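The Long Way to a Pot of Beans

May 28, 2002

The first time I ate Aparecida Seixas's black beans I had three bowls and then asked, a little rudely, whether there was any left for me to take home. There was. She sent me off down the hill in Onwood with a jar wrapped in a dish towel, and I ate that too, standing at my own stove, before I had taken my coat off.

I have been thinking about beans ever since, and I'd like to tell you what I learned from her and from her cousin Valdir Coutinho, who sells dried beans and rice from a narrow store on the main street in Abernathy. They don't agree on everything (you should hear them on the subject of bay leaves), but they agree that most of us cook our beans too fast and season them too late.

Start with the beans themselves. Valdir keeps his in open sacks and won't sell you any that have been sitting for more than a year. Old beans look perfectly nice, he told me, and you can simmer them until the cows come home and they will still have a chalky middle. If yours came from the back of the cupboard and you can't remember buying them, put them in a pie shell as weights and go get a new bag. He likes a small, shiny bean with no wrinkles, and he runs his hand down into the sack to see whether it comes up dusty.

Aparecida soaks hers overnight in plenty of cold water with a spoonful of salt. I had always been told that salt makes beans tough, and I said so, and she laughed at me for quite some time. Her mother salted the soaking water and so did her grandmother, back on the farm, where the beans were cooked over a wood stove that never really went out between fall and spring. She drains them in the morning, rinses them, and spreads them out on the table to pick through. You are looking for pebbles and for the odd bean that has split or gone pale.

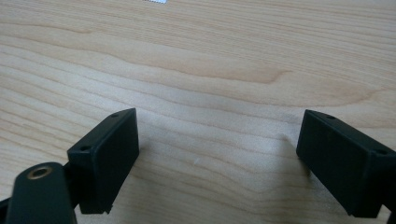

After that comes the pot. Hers is a heavy Gallar with a chipped lid, bought secondhand when she was first married, and she wouldn't trade it for anything in a catalog. Any thick-bottomed pot will do. She puts in 2 pounds of beans, which will feed her whole family on a Sunday with enough left for soup, covers them with fresh water by the width of three fingers, and adds a smoked ham hock, a halved onion and one bay leaf. Valdir would use three bay leaves and an orange peel. I have tried it both ways and I'm afraid I side with Valdir, though I haven't told her.

Bring the pot up slowly, skim off the gray foam, and then turn the heat down until you see a bubble only now and again. It will take an hour and a half, perhaps two. Go read something. Come back and stir from the bottom, and if the beans are poking up above the water, add some from the kettle.

The part that made me go back for a third bowl happens in a separate skillet. Chop six cloves of garlic and soften them in lard or olive oil with a small onion - gently, you don't want any brown edges - and then ladle in a scoop of the cooked beans and mash them right there in the fat with the back of a spoon. Scrape all of it back into the pot. Give it another twenty minutes and the broth goes dark and thick and clings to the rice the way gravy does.

Aparecida made this for the church supper at Fusstead in April, where they served nearly 667 plates, and she was up before dawn with four borrowed stockpots going on two stoves. She says the recipe grows without any trouble as long as you hold back on the garlic a bit. I'll take her word for it, as my own kitchen gets crowded at eight.

Serve the beans over plain white rice with sliced oranges and some greens cooked quickly in the same skillet. They are better the second day, and they freeze well in quart containers if you leave an inch at the top. Valdir eats his for breakfast with a fried egg, and he has lately talked me into that as well.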